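The small red chair and the good black shoes
By Tsehay Belay

I have a weakness for children's chairs. I don't have children of the right size any more (mine would squash anything under 40 centimetres high, and one of them did), but put a tiny seat in front of me and I'm lost. So when I was asked to write something about where we put our shoes, I knew perfectly well it was going to end up being about a chair.
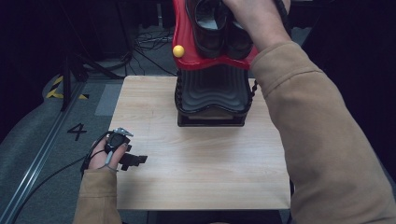
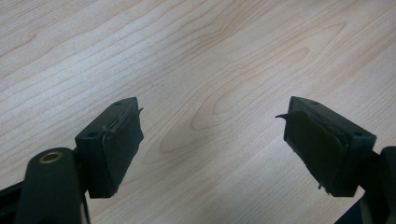
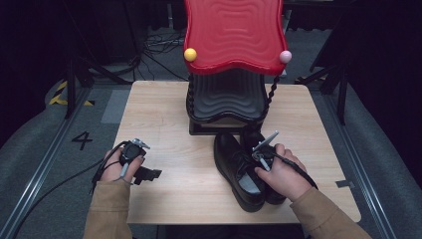 The red and black chair and the black shoes, first and last pictures; the bare wood of the tabletop in the middle one.

I mean, look at it! The back is glossy red with a wavy edge, there's a little yellow ball on one corner and a pale pink one on the other, and the black seat has ripples running through it like sand when the tide's gone out. Even the posts are twisted. Somebody sat down and drew every one of those curves and I would like to shake their hand.

And then the shoes, proper black shiny ones with grey insoles, the sort my father kept for weddings and the bank. Next to all that red they look terribly grown-up. I like them best standing in front of the chair, as though whoever owns them might be back in a minute.

My friend Loïc Chevalier thinks shoes belong in a cupboard with the door shut, and we've been arguing about it since January. I've tried his way. I bought a rack with 11 slots and spent a whole Saturday matching pairs, and by the evening there was a heap by the front door again. A rack wants you to bend down and aim. A chair just sits there being the right height, and you can perch on it (if you're small) or plonk things on it (if you're me).

Mine came from a junk shop called Gashaw and cost me 20 pounds, which Loïc considers robbery. It's green, one leg is shorter than the others and it has nothing like the swagger of the red one. But it lives in the hall, my good shoes go underneath and the post goes on top, and I haven't lost a shoe since.

If you fancy doing the same, go for something you can wipe. Grooves and ripples are lovely but they do collect grit, and an old toothbrush with a drop of washing-up liquid gets into them better than any cloth. Polish the shoes somewhere else, please. I did mine on the seat once and wore the result to a christening, all down the back of a cream skirt.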